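Judging the Work Behind the Run: A Case for Changing How Student Robotics Is Scored

By Maureen Oakley, Faculty Adviser, Trindwood Robotics Society

Opinion. The views expressed are those of the author and do not represent the position of the school or its governing board.

The rules for the coming season of the Lovero Schools Challenge will be settled in October. Advisers from all 34 member schools have been invited to submit comments, and most will probably write about table dimensions, battery limits and the cost of entry. I wish to write about the score sheet. In its present form, it rewards a student team for one successful run on one afternoon and gives almost no credit for the months of work that come before it. I believe that this is a mistake, and that it is within our power to correct it before the next season opens.

How the present system works

Under the current rules, a team may earn up to 600 points. Nearly all of them are awarded during the timed run, in which the robot must pick up a set of objects and place them as the task card directs. A team may make three attempts, and the best of these is entered as its result. The engineering notebook is collected at the door, checked for completeness and returned at the end of the day. A notebook that records a whole winter of careful testing receives the same mark as one filled in on the bus.

The effect on students is easy to observe. Our society meets on Wednesday afternoons, and by the middle of the season the older members have usually worked out that a risky program which succeeds once in three attempts is worth more than a cautious one which succeeds every time at a lower speed. They are right, given the rules. They are also learning something that any employer would later have to help them unlearn.

I do not blame the organizers. A timed run is simple to judge, pleasant for families to watch and hard to dispute. When the challenge was small, these were sufficient reasons. It is no longer small, and the students who enter it now often go on to study engineering with habits that we gave them.

What a season of practice contains

Last year our members logged 1,178 practice attempts. The figure comes from the shared record that Renu Saxena, then in her final year, insisted that every member complete before leaving the room. For each attempt the record gives the starting arrangement, the program version, the outcome and the name of the person who set up the table. Some entries are a single line. Others run to half a page, particularly where two members disagreed about what had gone wrong.

Reading through that record over the summer, I was struck by how little of it concerned the arm itself. Washington Seixas spent several weeks on lighting, after noticing that the program performed differently in the late afternoon. Niloufar Farahani wrote a procedure for restoring the objects to their starting positions, then rewrote it twice when younger members could not follow it. There is a long exchange about whether a failed grasp should be counted as a failure if the object was set down in the wrong place to begin with. The members eventually decided that it should be counted separately, and they went back through a month of earlier entries to mark them again.

None of this could be seen at the Lovero event. Our best run placed us in the middle of the table, which was a fair reflection of our speed. The judges had no means of knowing that our arm would have produced nearly the same result on the following day, and on the day after that.

The objection from cost and time

The strongest argument against reform is a practical one. Cremilda Guerra, who has judged at the challenge for many years and whose opinion I respect, has put it to me plainly. Judges give up a full day as it is. They cannot be asked to read dozens of notebooks, and two judges reading the same notebook will seldom agree on its worth. A stopwatch, she says, has no favorites.

I accept the point about time. I am less willing to accept that agreement between judges is out of reach. Teachers grade written work every week, and they manage this by agreeing beforehand on what they are looking for. A short standard form, limited to two pages, could ask each team for its record of attempts, one change made as a result of that record, and one problem left unsolved. Such a form could be read in the time now spent checking that every notebook has a cover sheet.

There is a second objection, heard more often from parents, that younger students will lose interest if paperwork counts for more. My own experience does not support this. Younger members are frequently the most exacting keepers of the record, and they are quick to correct a senior who leaves a line blank.

The objection from difficulty

It is also said that schools lack the equipment to do serious testing. Much valuable work requires very little. The exercises we return to most often use ordinary children's shape blocks and a plain wooden board laid on the pegboard table. A row of blocks in different shapes and colors raises more questions than most teams can answer in a term. How should the arm approach a star, compared with a cylinder? What should it do when one block stands close against the next? Does a program tuned on widely spaced blocks still work on crowded ones?

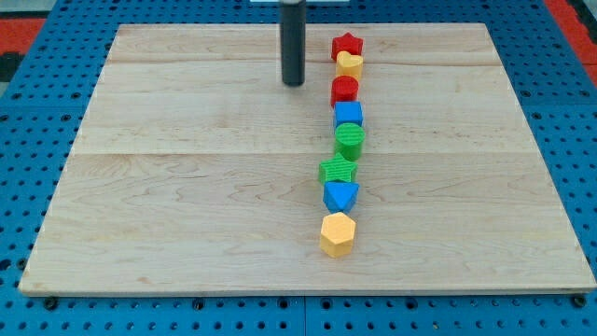
What I would ask of the organizers

My proposals are modest, and I set them out in the order in which I would like to see them adopted.

First, the result of a team should be the average of its attempts and should no longer be its best attempt. This change costs nothing, requires no additional judges and would alter the conduct of practice in every school within a season.

Second, a meaningful share of the points should be moved from the timed run to the written record. I would begin with a quarter. Schools that regard this as excessive should say what share they would accept, and the organizers should publish the replies.

Third, one of the attempts should use an arrangement that the teams have not seen before. It need not be difficult. Moving two objects closer together, or turning one of them, would be enough to show whether a program had been built to deal with a task or merely to repeat a sequence.

The Nandier league, in which several of our former members now serve as mentors, adopted a rule of this last kind two seasons ago. I am told that scores fell sharply in the first year and that there were complaints. I am also told that the teams now arrive with better questions, and that the conversations between schools at the lunch break have become a good deal more useful. The league has kept the rule.

A note on fairness between schools

Some advisers fear that a written component would favor schools with more staff. The timed run already does so. A school that can replace a worn motor the same evening has an advantage over one that must wait for a delivery, and a school with a permanent table has an advantage over one that clears its equipment away after each meeting. A record of attempts is open to any team with a pencil and a clock. Where students write more comfortably in another language, the challenge should permit them to do so and should arrange for translation, as it already does for the safety briefing.

I would add that the record has a value which outlasts the team that wrote it. When this year's members began work, they started from the notes their predecessors had left, including the disagreements. Several of the problems described there are still open. Niloufar's resetting procedure is taped inside the cupboard door, in its third version, with a correction in the margin by a student who joined us this term.

Advisers who wish to support these proposals, or to oppose them, are asked to write to the rules office before the October meeting. Copies of our record form are available from the society on request and may be adapted without permission.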